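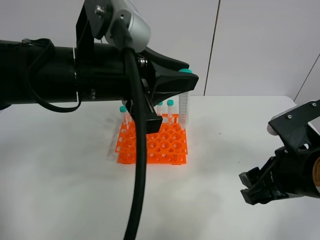
The Stemico tube benchmark is a tabletop test used to compare robot grippers on the handling of conical centrifuge tubes. It was drawn up by Jocelyn Lagman and Noel Navarro at the Baluyot laboratory and first circulated on Jul 31, 2022. The test is run on a two-arm station with a plain white work surface, and scores the gripper, the wrist camera mount and the controller separately.

Setup

The rack is a two-tier orange plastic model with round holes in both plates. Tubes are clear, graduated and closed with teal caps. A camera is clamped to the arm on a bracket behind the gripper. Cable routing is left to the operator, although a cable that touches a tube or the rack during a move voids the trial – a rule added in December after complaints from Wendell Doucet about uneven scoring.

Procedure

One arm takes a tube from the rack, lifts it clear of the upper plate and returns it to a hole named by the controller. In the single-arm version the second arm stays beside the rack with its gripper open. In the handover version it receives the tube before placement. A full run is 50 trials. The tube must stay upright throughout, and a tilt of more than 5 degrees counts as a partial failure.

Grippers compared

The first published comparison covered the Lutus parallel gripper and the Ostska wide-body gripper over 134 runs. The Lutus unit placed tubes faster but dropped more of them during handovers. The Ostska unit held more firmly, and its wider body blocked part of the camera view of neighboring tubes. Finger pads were replaced after 4000 grasp cycles.

Criticism

Dexter Catacutan has argued that a single rack color favors controllers tuned to it. A version with clear racks is in draft.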